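# Wrinkle Recovery of Printed Table Covers

Shota Yoshida, Kanako Hattori
2022-10-16

## 1. Background

Fabric covers are used on the shared work tables in our department to protect the tops from glue and scratches. They are cheap to replace and easy to wash, but they move. A cover that bunches up makes it hard to set small items down flat, and it also makes a printed grid useless as a guide for laying things out. The aim of this project was to find out how quickly a cover settles after handling, and whether the way it is stored makes a difference.

## 2. Materials

Two covers were bought from Pendlow and Wokance. Both are soft woven cloth with a printed grid. We did not have the fiber content tested, so the results are reported by supplier only. Each cover was washed once before the first trial and dried on a line.

For weights we used 500 g and 1,000 g bags of sand, closed with tape. Line bend was measured with a steel ruler and a length of sewing thread pulled tight along a printed line.

## 3. Method

Each cover was stored in one of two ways, folded in eighths or rolled on a cardboard tube. Storage time was 36 hours in every case. The cover was then spread by hand, starting from one short side, and smoothed with two passes of the forearm. No iron or steam was used.

The largest gap between the thread and the printed line was read right after spreading and again one hour later. Readings were taken only in the middle third of the cloth. The area near the table edge was left out – the hang of the cloth pulls on it and the readings there did not repeat well.

In the weighted trials, one bag was placed at each corner before the first reading.

## 4. Results

Rolled storage gave smaller gaps than folded storage for both covers. The fold marks were the main source of bend in the folded trials, and most were still present after the hour. Of 97 readings, four were thrown out after the thread slipped.

The 500 g bags held the corners well enough. Going up to 1,000 g made no difference we could measure with a ruler.

Objects set down on the cloth caused small local shifts. A printed line can look straight from overhead and still wander when viewed from a low angle, so readings by eye were dropped early in the work.

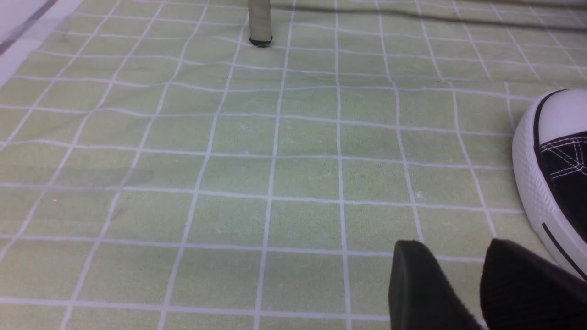 Wada's course handout on flatness suggests a second ruler laid across the first as a check. We tried this in February and found that the ruler itself pressed the folds down, so the thread was kept for all later trials.

## 5. Limits and further work

Only one cover was bought from each supplier, and both were new. Repeated washing was not studied. A third cover, from Jidon, arrived too late to be included and will be run with the same procedure – rolled storage first, then folded.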